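liltinari-waistband

Waistband finder and hold controller for garments held up in front of a head camera. Part of the Wunex garment handling code. Maintainer: Feven Gudeta.

Last updated February 24, 2020

What it does

Takes a colour image from the head camera and returns a line for the top edge of the garment, two suggested grasp points on that line, and a score between 0 and 1. A second node, hold_ctl, keeps the garment up and level while the finder runs. The two can be used separately. There is no depth input in this version.

The finder was written for trousers. It will return something for jackets and shirts, but the score means very little on those and we don't use it.

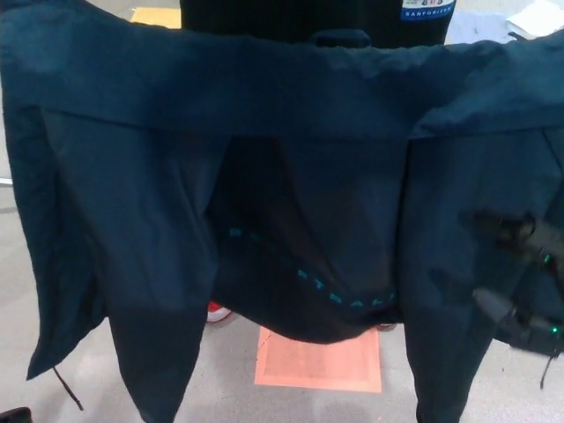

Dark navy garment held up by the waistband, head camera view.

Dark cloth is the hard case. Folds in navy and black fabric come out with almost no contrast, so the edge step works on a brightened copy of the image and the mask is taken from the original. Set dark_boost to 0 if you only handle light garments. Contrast stitching inside the legs can be picked up as a second edge. The parameter inner_reject throws away any edge that lies below the main one and curves downwards.

Install

Clone into your workspace, run setup.sh, then build as usual. You need the Bai message package on the same branch. The Dotden simulator is optional and only used by the tests.

Parameters

rate_hz: 10. Loop rate of the finder.
window: 10. Number of past results used for smoothing.
timeout_ms: 500. hold_ctl stops moving if no result arrives in this time. It does not open the grippers.
dark_boost: 1
inner_reject: true
min_score: 0.6

Data

The test set is 23 short recordings, kept in Liltinari storage and not in this repository. Ask Feven for access. Each one has a text file with the garment type and hand-drawn waistband lines for the first and last image. The lines were drawn by one person and have not been checked by a second.

Backgrounds were not controlled. The floor has coloured patches on it, and people stand close behind the cloth in places.
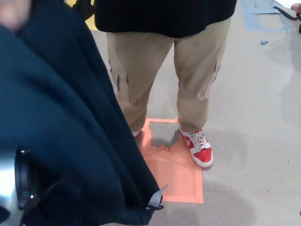

The mask step assumes the largest connected dark region is the garment. That fails when a person in black clothing is right behind it and the two regions join up. The waistband line then jumps upwards and the score stays high, so min_score won't catch it. Smoothing hides a single bad result but not a run of them. Until this is fixed, set max_jump in the launch file and have hold_ctl ignore anything over it.

Other known problems

Smoothing is not reset when a new garment is picked up. Call /finder/reset yourself.
Grasp points can land on a belt loop.
The left and right points swap if the garment is turned more than a quarter turn.

Planned for March: depth input, and a proper split between person and cloth in the mask.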